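Speaker notes - Two arms in a box: a shared workshop build
Zasby workshop evening, April 21, 2019

Slide 1. Title. Say name, say the bench is shared with the Panlow group, move on.

Slide 2. The frame. Aluminum extrusion, bolted. Both arms sit on one front rail, so if the rail shifts, both shift together and the calibration between them survives. First version had separate mounts. We lost most of November to that.

Slide 3. The cell with cloth on the floor. Leave it up while talking. 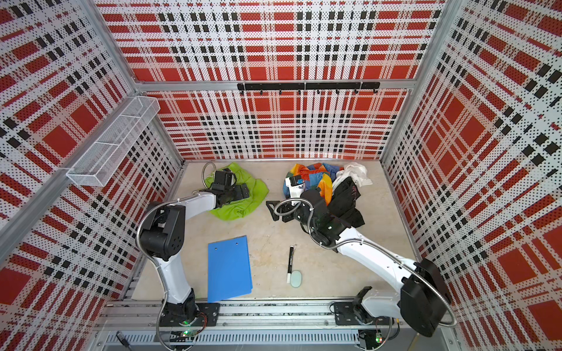

Photo: Nassoro Lema / Chege workshop

Point out the left gripper on the green cloth - it presses down, then pinches. Approaching from the side pushed the fabric away in our tests. The right one is open, near the patchwork bundle. Mention the conduit: it needs slack at the elbow, and too much slack drags on the work.

Slide 4. Walls. Perforated panels, plaid print. Expect a question. Answer: the pattern stays fixed and cloth does not, which helps when checking whether a camera has moved.

Slide 5. Numbers. 326 logged grasps on fabric, 60 of them thrown out for bad timestamps. Cycle limit set at 75 seconds. Budget for the frame was 800 dollars, arms not included.

Slide 6. Wiring. Boards under the front rail, one near each base, green status light on each. Vented panel below. Ask whether anyone has used the Trelport connectors - ours work free after a long run.

Questions. Stop at the wiring slide if short on time.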